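Jalevley Community Help
Home & Household > Gadgets and Machines

Can a robot make a bed yet? Or fold anything? Or am I dreaming?

Posted by lintroller_61
April 5, 2021

OK, so I manage a small guesthouse (6 rooms, all of them with too many pillows, my own fault) and bed changes are eating my mornings alive. Vacuuming I've already handed off to one of those little disk things and I love it, even if it gets stuck under the radiator in the hall. So now I'm greedy! I want to know if there's anything out there that can strip and make a bed, or at least do part of it, like put the pillows back where they belong.

I've been looking at pictures and clips half the night and I can't tell what's real. Some of it looks so close. I mean, look at the fingers pinching the bottom of this pillow, that's just about where I'd grab it myself:
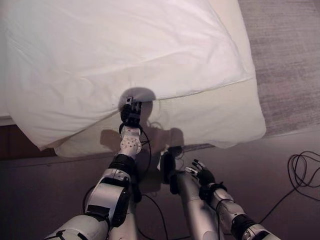 What I'd want it to do

Strip the old sheets and drop them on the floor, I don't care where. Fitted sheet on, corners tight. Flat sheet, blanket, pillows. I'd happily do the pillowcases by hand if it did the rest. My budget isn't huge but I'd consider renting. Is anyone doing this for real, at home or in a small business? And if beds are out, what chores ARE machines good at right now?

3 replies

fukum_flatwork

I work at Fukum, a laundry that does sheets and towels for hotels, so I can tell you what we've got on the floor. Short version: machines are great at linen once somebody has put it in the right place, and pretty hopeless before that.

We have an ironer and a folder in a line. Two people clip the corners of a sheet to the feeder, and from there it gets spread, pressed, folded and stacked, and I'd put it up against anybody with an iron. But the sheet comes to those two people as a wet knot out of a cart, and finding the corners in that knot is still hands and eyes. We had a salesman in during March with a corner-finding setup and it did OK on bath towels. On king sheets we got bored watching and went to lunch.

A bed is worse than our line because nothing is clipped to anything. A pillow squashes when you grab it, so wherever the machine thought the edge was, the edge has moved. And everything's white! White case on a white sheet on a white mattress pad. I have trouble with that myself at the end of a shift.

The other thing is what the machine gets to look at. People picture it seeing the whole room like you do from the doorway. If the camera's down by the gripper, you get something more like the next one, with a big stretch of white, the dark arm taking up a whole corner, and the finger right at the edge of the cloth. Try working out from that which way the bed runs.
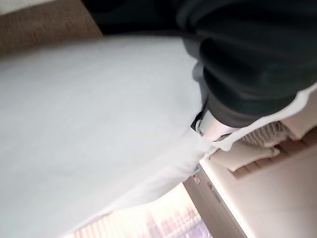 Page 1 of 2

I had to look at it a while before I noticed the window was down at the bottom. The whole room's on a slant. A machine can be taught to deal with that, I'm sure, but it's a lot to ask on top of tucking a corner.

So for your place I'd say no on the beds, and yes on sending your flat sheets out to a laundry if there's one near you. You get them back folded and you just lay them on. With 6 rooms that might save you more time than any arm would.

Was this helpful? 12 people said yes

petersons_garage_guy

no. buy fewer pillows

mornings_at_lemetti

I'm a bit more hopeful than the laundry person, though I agree you can't go out and rent a bed maker today. I clean at the Lemetti apartments and also spend way too much time reading about this stuff. Moving a pillow from one spot to another seems like something a machine could manage if you let it be slow and don't mind it coming down crooked. Fitted sheets, forget it. I need my knee on the mattress to get that last corner on and I've yet to see a robot with a knee.

Chores I'd trust to a machine right now: vacuuming, mopping a hard floor with no rugs on it, dishes (we forget that one's a robot too, kind of), and mowing if your yard is boring. Chores I wouldn't: anything with cloth, anything with cables lying around, bathrooms.

What cut my bed time down was getting rid of the flat sheet and going to a duvet with a cover. Inside out, hands in the corners, flip, shake. It takes me roughly 3 minutes a bed now and I'm not fast. Put a clean one on the shelf in each room so you're not running back to the closet.

And tie up the cord on that hall radiator, if it's electric. My vacuum ate one just like it.

Next page: 2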